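How do I stop a long table from bowing when I reload it with heavy boxes?

Posted by Akua Lamptey, 2018-09-29

I sort donated books for a small lending library in Kumdale. We have one long table, bought used, and by the end of a sorting day it has a dip along the middle that I can see if I bend down and look along the top. It goes most of the way back when the boxes come off, but a bit less each time. I put a straightedge on it in May and it was fine then.

The legs are at the corners and there is nothing under the middle. The top is particle board with a thin covering. I would like to keep using it, as we have 133 boxes still to get through and no money for a new one. Is it better to add a leg in the center or put something along the underside? The floor is old and not very even, if that matters. Also, does turning the top over do any good, or is that an old wives' tale?

Vivek Sengar

Put a rail along the underside first. A center leg works, but on an uneven floor it either hangs in the air or pushes the top up, and you will be shimming it every time the table gets moved.

What I did on mine, which is the same sort of top:

Take everything off and turn the table upside down on a blanket. Leave it like that overnight so the dip relaxes. Get two straight lengths of hardwood, set on edge, a little shorter than the table. Look down each one at the store before you pay for it – a crooked rail will give you a crooked table. Run them lengthwise, each one a hand's width in from the long side. Glue and screw. Check the screw length against the thickness of the top plus the rail, because it is very easy to come through the other side. I have done it. Drill pilot holes or the particle board will crumble around the threads.

Let the glue cure a full day before you load it.

On turning the top over: it does help for a while. Particle board creeps under a steady load, so if you flip it the weight pushes the dip out and then slowly makes a new one the other way. With rails on, you won't need to.

Books are heavier than people expect. Keep the full boxes over the legs and do the actual sorting in the middle.

To check your work, get your eyes down near the height of the top and look across to the far edge. Against a plain background any dip shows up as a curve. You want that edge to look straight.
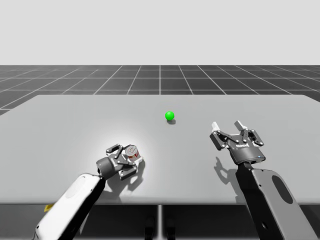 A flat top, looking across to the far edge.

If it still looks curved after the rails are on, stretch a string tight from corner to corner and measure the gap in the middle. Anything under 3 mm I would leave alone.

nautiyal_994

Just buy a steel folding one. We had a particle board table in the Zindale hall and it let go in the end, boxes everywhere. Rails might be OK but if the covering is already cracked underneath I wouldn't bother.

Contact us | Copyright 2018 Evau Community Help | Back to top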